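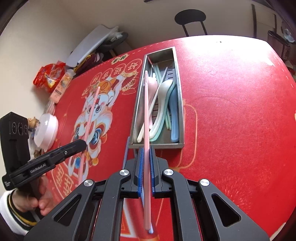
Spoons and chopsticks in the steel caddy, on a red tablecloth.

Category: Student Work / Film and Media

Print this page | E-mail this page

Subtitles for a Small Romance: Report on Our Term Project

Film Studies, Greltton College

1. The task

Our group had to prepare English subtitles for Lutidetti, a romantic drama of 84 minutes, and show it to an audience in June. The film tells of a married couple who run a ferry office and have almost stopped speaking to each other. It was released in few cinemas and had no English version. The distributor, Sjöberg, gave us the dialogue list and a copy with time code, on the condition that we did not put the file online.

2. How we worked

The dialogue list had almost 2000 lines. We divided it by reel, and each student translated one part alone. After this we met and read everything aloud while the film was playing without sound. This was slow, but we found many mistakes in this way. The wife calls her husband by three different short names, and in our first version every translator had solved it differently. We decided to keep all three names as they are, and to let the audience understand from her face which one is the friendly one.

Length was the bigger problem. People in this film interrupt each other, and a full translation stayed on the screen after the actor had finished. We cut or joined 400 lines. Most of them were greetings, repeated words and answers such as "yes, yes". I was against some of these cuts — the repeated words show that the husband is nervous — but I agree that the text is easier to read now.

Songs were left without subtitles, except the one at the wedding, where the words are part of the story.
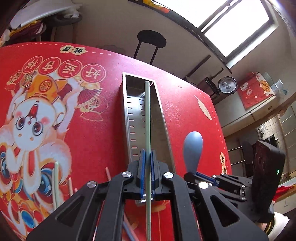 3. The screening

We showed the film in the Bremulum, the small hall beside the library, at seven in the evening. The first reel started with the subtitles two seconds late and we had to begin again. Viewers laughed at the ferry ticket joke, which we had rewritten many times. The quarrel in the kitchen was less successful. Several people wrote on the question sheet that they read so much there that they missed the acting.

4. What we would change

We should have fixed the names and the forms of address before the translation began. Also the letters were too thin on the snow scenes at the end — a dark outline would help. The corrected file was sent to Sjöberg together with a list of the lines we are still not sure of.

Print this page | E-mail this page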